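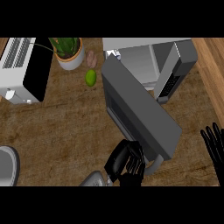 Vuradlow Tenants' Association
Minutes of the meeting of December 2, 2022
Laundry room, Biltov building

Present: 19 residents, which filled the chairs and both window sills. Triin Jankauskaitė chaired and took these minutes, so complaints about either can go to the same mailbox.

1. Minutes of the October meeting
Approved after one correction. Mr. Siliņa did not "storm out." He left briskly.

2. Heating
The landlord's reply to our letter was read aloud. It thanks us for our patience – a generous reading of the letter. A contractor from Nasico will bleed the radiators on floors one to four. Floor five asked what it had done wrong. Triin will write again.

3. Bicycles in the stairwell
Discussed at length. Everyone agreed that bicycles should not be kept in the stairwell, including the owners of the bicycles kept in the stairwell. A proposal to tag them and remove any left untagged passed with 2 against. The two were asked where they would suggest instead and said the stairwell.

4. Money
The account stands at $361. The new lock for the side door cost $29, and the key sticks. Spending on a second lock was put off until somebody has tried oil.

5. Snow shoveling
The sign-up sheet went around the room and came back with one name on it, in handwriting its owner did not recognize. The sheet will hang by the mailboxes until the first snow.

6. Other business
Apartment 19 asked whether the piano upstairs could stop by ten at night. The pianist, present, said it was the radio. Apartment 19 said the radio should practice more.

Next meeting: after the holidays, same room. Please move your laundry out of the machines beforehand – the spin cycle won the last two votes on volume.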